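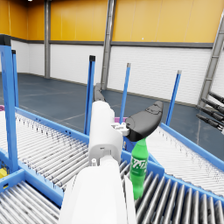
Zadstead, May 2018

Open day at Tedico: anyone else go?

grumblebelt
Went to the Tedico open day on Thursday, mostly for the free lunch. The lunch was a sandwich. The main event was the picking cell they're planning, which doesn't exist yet except on a very big screen, so we all stood in a cold unit and watched a simulation of a warmer one. White arm, black gripper finger, green pop bottle held by the neck over the blue roller conveyors. Timothée Hamel did the talking and was decent about questions, apart from mine, which was when we could see the real thing. December, he said, in the voice of a man who has said December before.

pallet_jacqui
I was there! Stood near the back by the tea urn. Thought it was rather good. You could see straight off how the lines come in from different sides and where the arm sits between them, which you'd never get from a drawing. And they've put a lot into the building, bricks or blocks at the bottom and yellow panels on top. Nicer than ours.

grumblebelt
The walls were lovely. I don't ship walls.

Norris87
Question from someone who couldn't get the day off. Why by the neck? We run 2 litre bottles at Polleck and if you carry them like that at any speed they swing like a church bell.

pallet_jacqui
Somebody asked that. He said holding it by the cap end leaves the body clear for setting down on the rollers. Didn't say much about swinging.

grumblebelt
He said it was "being tuned".

Norris87
So it swings.

sixaxis_sid
Bit harsh, all this. I do layouts for a living and simulating first is how you avoid finding out your arm can't reach the far conveyor after the concrete's gone off. I'd sooner see an honest simulation than one of those demos where a man stands behind the curtain with his thumb on a button. Courtois did one of those two years ago and I'm still cross.

grumblebelt
Fair enough on the reach. But a simulated bottle has never had a wet label or a cap somebody's put on crooked. The slide said 200 bottles in a row without a drop. I could do 200 in a row in my head.

sixaxis_sid
Then you're hired.

tinlid
Did they say what happens on the curved section? Ours fans out on the bend and anything small and upright goes over. I'd want to see the bottle let go of and still standing at the other end before I got the chequebook out.

pallet_jacqui
I had to leave before the questions finished so maybe it came up. It was only a 10 minute slot and then they moved us on to the palletiser.

grumblebelt
It didn't come up. Palletiser was real, by the way, and very loud, and I enjoyed it enormously.

Norris87
Might ring them about December then. Is it worth the drive?

grumblebelt
Depends where you stand on egg and cress.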